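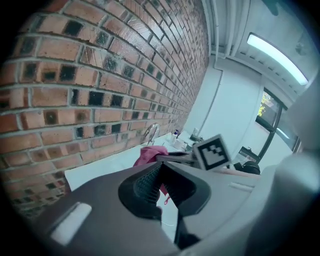

August, 7.40 in the evening
Posted by the author of the Gronow Road diary
Filed under: Diary / Work / Machines and chores

Back from Olotby with sore shoulders. Wiping for most of the day, and my wrists feel it more than my legs do. I wrote on the train that I would give a straight answer to the question my sister keeps asking, which is when she can buy something that does the bathroom. So, as of tonight: not soon, and not for the money she has in mind.

The Winumik people have it down as one chore, "clean the sink area". I would call it at least four. There is the basin, the top, the things standing on the top, and the wall behind. The basin is smooth and white and I can believe a machine will manage it before long. The wall is brick, and I would not give that to a machine or to a teenager.

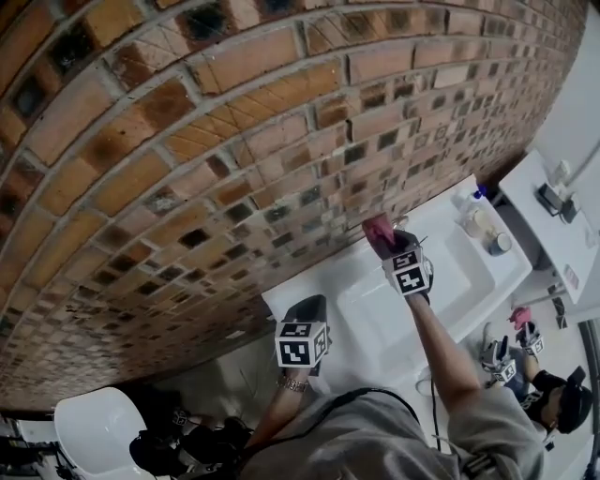 Brick pulls at a cloth. You feel it catch on the mortar and you ease off without thinking, then lean in again on the flat part. With two fingers on a gripper you get much less of that feeling, and I was pressing too hard all morning. By the afternoon I had a lighter hand. Whether that can be learned from what we did, I don't know. Rilora say yes, but Rilora said yes about folding towels as well - and I have seen those towels.

The other trouble is knowing when to stop. Some marks on old brick are dirt and some are the brick. I went over one dark patch 16 times before I accepted it was never coming off. A person gets bored and moves on. I'm not sure what a machine gets.

We did 87 goes between us by my tally, and were meant to do 40 more. They can wait until tomorrow.

Beans on toast. Must ring about the boiler. My own sink is a disgrace and is staying that way tonight.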